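Home | Bags | Travel Goods | Trip Notes | Stockists | Contact

Last updated: September

The Pisach 40 Weekend Bag

Rivbridge is a lovely town with one train platform, a river you can walk along in either direction, and a hill between you and every guesthouse worth sleeping in. We designed the Pisach 40 after dragging a wheeled suitcase up that hill. The wheels lasted until the bakery.

The bag holds 40 liters, enough for a long weekend or a week if you're relaxed about shirts. It opens flat like a suitcase, carries on your back like a backpack, and has a side handle for the moments when a conductor is looking at you. The shoulder straps tuck behind a zippered panel, so nothing dangles when you check it – though we'd rather you didn't check it.

Fadi Bitar drew the first version for Gatarero on a ferry, and it had 5 outside pockets. Dalal Sayegh, who has to sew the samples, got him down to 2. One fits a water bottle. The other fits a paperback, a passport, or the pastry you said you were saving for later.
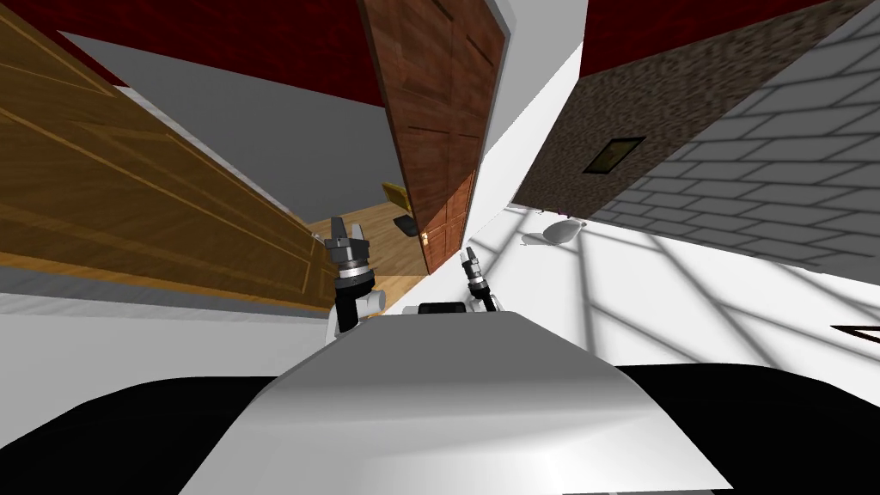
The outer fabric is waxed cotton from the Mahasneh mill. It sheds a light shower and puts up a decent argument against a heavy one, but it isn't a dry bag, and if you're going somewhere by canoe you should buy something uglier. Scuffs will show. We like them. Some customers don't, and they have written to us at length.

Empty, the bag weighs around 2 pounds. The lining is pale so you can find your socks in a dark room without waking whoever you're traveling with. There's no laptop sleeve. We get asked about this more than anything else, and the answer is still a weekend away.

Colors: olive, rust, navy (back in stock).
Care: wipe with a damp cloth. Keep out of the washing machine.
Returns: 100 days, provided it hasn't been up the hill.

Home | Bags | Travel Goods | Trip Notes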